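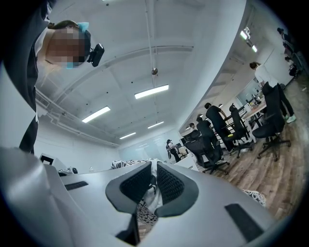
At the Flormont site, June.

Flormont Shared Kitchen and Bakery Training
Progress report to the Graveck Fund
Prepared by Graciela Ojeda, program manager

Summary

The kitchen is open and in regular use. The training course has finished its first round and a second is under way. The cold storage room is behind schedule, and we are asking to move part of the equipment money to cover the extra electrical work. Details of the request are at the end of this report.

Kitchen use

Members used the kitchen for 1540 hours in this reporting period. Most of those hours were early mornings, between 4 a.m. and 9 a.m., when the bakers come in, and late afternoons, when the meal-prep businesses take over. Middays are still quiet. We lowered the midday rate in the spring to see if that would bring in jam and sauce makers, who don't need to be done by any particular hour. A few have moved over. We will keep the lower rate through the fall and look at it again then.

Booking used to be done on a paper calendar by the door, with the usual double bookings. Members now book through Fistness, the scheduling program we described in our last report. Setup took longer than planned and older members needed help with it at first. Ngân Vương sat with them one at a time until they could make and cancel a booking on their own phones. The paper calendar came down in June.

The floor drain by the dish area backed up again. The plumber found that the slope under the tile is wrong — a problem left from the original build — and has cleared the line and put in a larger strainer basket. It is holding. A proper repair means taking up the tile, and we would like to do that during the winter closing.

Training course

The course had 60 applications for the first round. We took as many people as the benches allow and put the rest on a waiting list, which has filled the second round without any new advertising. Sơn Cù teaches bread and laminated dough. Thư Khổng teaches food safety, costing and labels.

Costing was the part trainees asked to have more of. Many of them had been selling at church sales and to neighbors without counting their own time, or the butter, at what it really costs. Thư rewrote those sessions so that each person brings one recipe and prices it fully, including packaging and the kitchen rental. Several people raised their prices as a result. One dropped a layer cake she had been selling at a loss for years and now sells it by special order only.

Attendance was good in the first half of the course and slipped toward the end. The people who missed sessions mostly said their work shifts had changed. For the second round we are repeating each class in the evening of the same week, so that a missed class can be made up right away. This adds to teaching hours but stays inside the staff budget line.

Two graduates now rent regular hours in the kitchen. Another was hired by Lò, the bakery across the river, and the owner has asked us to send more people her way. We are talking with her about a paid trial shift for graduates who want one.

Equipment

Both deck ovens are installed and inspected. The second one arrived with a damaged door seal, which the supplier replaced under warranty. The new mixer is in and the old one has been kept as a spare. Sheet pans and racks were bought used from a school that was closing its kitchen, and we came in under budget on that line.

The cold storage room is not finished. The walls and door are up. The work stopped when the electrician, Nghĩa Mạc, found that the existing panel could not carry the compressor along with both ovens. He has drawn up a new feed from the street side of the building, and the utility has to approve it before he can start. We have sent in the application and have not had an answer. Until then members are sharing the 2 reach-in coolers, which fill up before weekends. We have asked people to label shelves and to take out what they don't need, and this has mostly worked.

Request

We ask for the Fund's permission to move the unspent part of the pans and racks line, together with the contingency, to electrical work. The total grant would stay the same. The electrician's quote and a revised budget are attached. We would need a written reply before we sign with him, and he has said he will hold the price through the end of the summer.

Next period

Work planned for the next period:
finish the cold storage room once the utility gives its approval
complete the second round of training and open applications for the third
agree terms with Lò for trial shifts
get two quotes for the floor repair
review midday rates and report the result

Please send questions about the budget to Graciela Ojeda and questions about the course to Thư Khổng. Fund staff are welcome to visit. Afternoons after 2 p.m. are easiest, when the bakers have cleared out and the benches are clean.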